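Chapter 5
Rules for Robots That Handle Things

Every rule in a safety manual began as somebody's bad afternoon. The rule against reaching across a running conveyor had an author, and he probably typed it with his left hand. Keep this in mind as you read the chapter, which has a good many rules in it and very few jokes.

We begin with Lahlou, a parcel depot where Bontu Workneh was hired to write the working rules for a new packing cell. The supplier, Fetusora, had provided a manual of 475 pages. It covered lightning strikes. It did not cover cardboard, although cardboard was all the cell would ever touch.

Workneh's first draft said that the robot "shall handle boxes safely". Her colleague Fung-ping Hung returned it with one question in the margin: which boxes? The drawings showed a crisp cube with four matching flaps. The depot received 1,000 cartons in its April trial, and 929 of them had been used before - some, by the look of it, as furniture.

A rule has to name the state of the thing it governs. "Closed" is a fine word until you meet a carton with one flap down and another standing up.
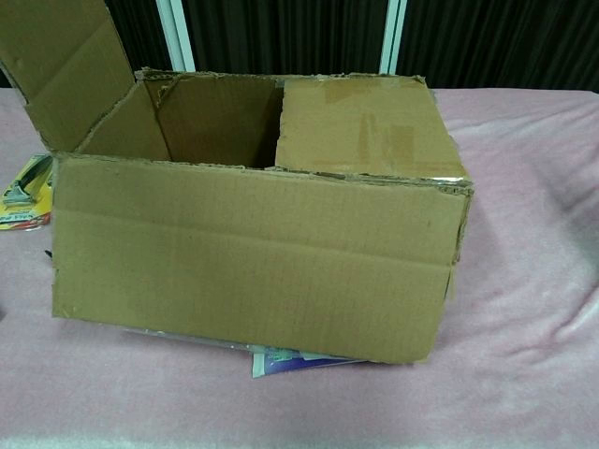

Workneh's second draft therefore dropped "open" and "closed" and asked for three checks before any grip: where each flap is, whether the edge to be held is sound, and what else lies within reach of the tool. If any check gave no clear answer, the cell was to stop and call a person. Hung thought this would mean a great deal of stopping. He was right, and the rule stayed.

In this chapter you will learn to tell a standard from a code of practice, to write a rule that can be tested, and to decide who may overrule it. Section 5.1 starts with the word "shall", which causes more arguments than any machine in this book.

Key terms: hazard, risk, safe state, protective stop, foreseeable misuse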